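From: Nipon Chareonsuk
To: lab-equipment list
Subject: Re: Gripper budget, May order

Édgar Ríos wrote on Friday:
> Before I sign off on anything for the mobile arm, can somebody
> tell me what we still need to buy? I have the Inskip quote for
> spare fingertips at 275 a pair and a line that just says
> "power, misc." with 900 next to it. Is that real or a guess?
> Also, do we want the second wrist camera or not?
> Édgar

Hi Édgar and all,

The 900 was my guess, sorry! I typed it in before we had looked at the room properly. Percy and I have gone over it since, and I'm happy to say the real list is shorter and much nicer than I feared.

Fingertips first. Yes please to the Inskip ones, two pairs, so 550. I'd love to have one pair on the shelf and one for Eusebio to cut up, because he has a great idea for a softer pad for the thin-walled cups and he can't try it on the only set we own.

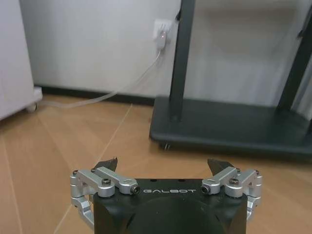
Then floor power. I want every cable off the path the base drives on, and that means surface raceway along the baseboard plus one more outlet. Arnulfo got a price from Hada for the lot, installed, and it's 459. That replaces my 900 completely, so please cross the old line out.

Last, the camera. I say yes! The view from the wrist is so good for lining up a grasp, and if the one we have dies in the middle of a run we lose a week waiting on shipping. Nulard will do a spare with the bracket for 275 (same as the fingertips, pure coincidence, please don't merge the lines).

Fingertips, 2 pairs: 550
Raceway and outlet: 459
Spare camera: 275
Total: 1,284

The Flelora cart can wait until fall as far as I'm concerned. Percy disagrees and will probably write in to say so. Delivery on the Inskip parts is 5 working days from the order, and if you can sign this week we could have Eusebio's pads on the arm before the end of May, which would be fantastic.

One question back to you: does the outlet work come out of equipment or facilities? Arnulfo needs to know which code to give Hada.

Nipon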